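Talk notes, evening session, 2022-03-06
Dundbridge, the long room
What Jonah Was Mad About

(Wait for the chairs at the back. Say hello to the Nigatu family, who drove the farthest.)

Good evening, friends, and thank you for coming out again after such a long afternoon. I promised I'd stay on one small book tonight, and I mean to keep that promise, although those of you who have heard me before know that I tend to take the scenic road.

The book is Jonah. Four chapters. You could read it standing in line at the grocery store and still have time to look at the gum. Most of us got it as children, with the big fish, and then we put it away with the rest of our childhood things, and I think that's a pity, as the last chapter is hardly for children at all.

(Read 4:1-4 slowly. Don't look up until the question.)

So Jonah has preached in Nineveh, and the city has turned around, from the king on down, even the cattle in sackcloth. Any preacher I know would be on the phone to his mother. And Jonah is furious. He says, more or less, I knew it. I knew you were gracious and merciful, slow to anger. He throws God's kindness back in God's face as if it were a complaint about the service.

And God asks him one thing: Is it right for you to be angry?
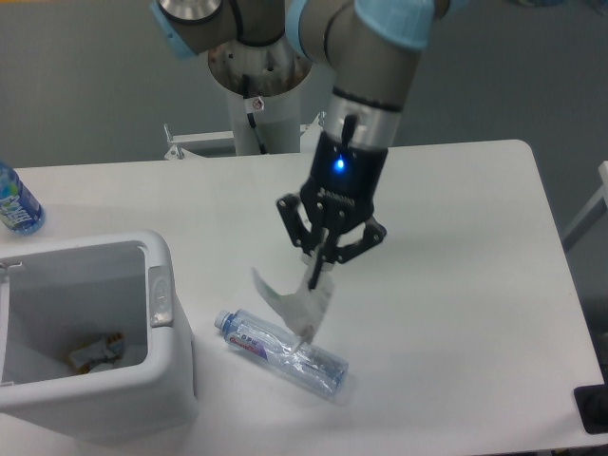 Gripper and forearm over the white table

I want to stay on that question a while. When I was a young man I worked for a bakery called Pastetti, up before the birds, and there was a fellow on my shift who had once cheated me out of a week's pay. It was a card game and I was foolish, but he had cheated. Years went by. Then one May I heard he had gotten sober and gotten married and was singing in a choir two towns over, and do you know what I felt? I felt robbed. I had been saving up his downfall like money in a jar.

(Pause. Let them laugh if they want to. Some will be thinking of a brother-in-law.)

Jonah had a better reason than I did. Nineveh was no card game. The Assyrians did terrible things to Jonah's people and to many others, and we shouldn't hurry past that. If you have been hurt by somebody, truly hurt, please don't hear me telling you tonight that your anger is silly. God doesn't tell Jonah that either. He asks, and then he lets the man go off and sit down east of the city.

(Drink some water here. Check the clock, and if it's late, skip the bit on the king.)

The king, briefly. He gets up from his throne, takes off his robe, covers himself in sackcloth and sits in the ashes. And he says, Who knows? God may relent. He has no promise in his hand. All Jonah gave him was a deadline. I find that "who knows" very moving, and I've prayed it myself in hospital hallways, when it was the only prayer I had.

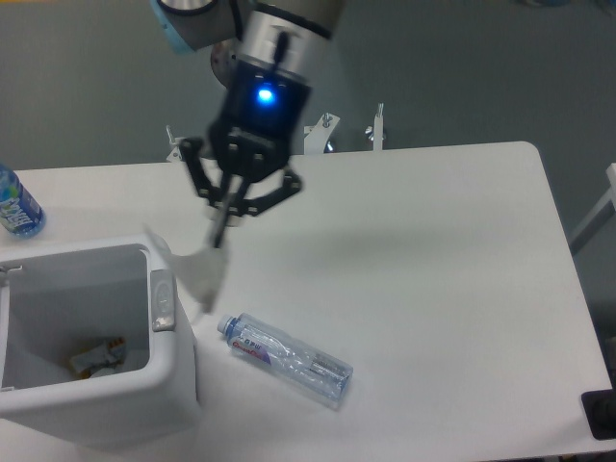
Dariusz Krawczyk

Now to the plant, verse 6. God appoints a plant to grow up over Jonah and give him shade, and the book says Jonah was very happy about it. It's the only time in all four chapters he is happy about anything. My late aunt had a grapevine over her back step and she loved it in just that way, so I have a soft spot for him here.

Then comes the worm, and then the hot east wind, and the plant is gone by morning and Jonah wants to die. And God asks the question a second time, with a few words added: Is it right for you to be angry about the plant? "It is," says Jonah. "And I'm so angry I wish I were dead."

(Don't play this for laughs. Read it tired, the way he would have said it.)

God's answer is so gentle. You cared about this plant, he says, and you didn't plant it or make it grow. Should I not care about Nineveh, that great city, with all those people who can't tell their right hand from their left, and also many animals?

And the book stops there. We never hear what Jonah said back. I used to go looking in the commentaries for an ending, and I have given that up.

(Hand out the cards now. There are 2 questions on each.)

With whoever is sitting beside you, take the first one: whose good news would be hard for you to hear? You don't have to say a name out loud. The second is for the drive home: what has been shading you lately that you didn't plant?

We'll come back together for hymn 258, all the verses please, and then there's soup. The Gemeo reading group meets by the piano afterward and would be glad of new faces.

(Close with the prayer on the blue sheet.)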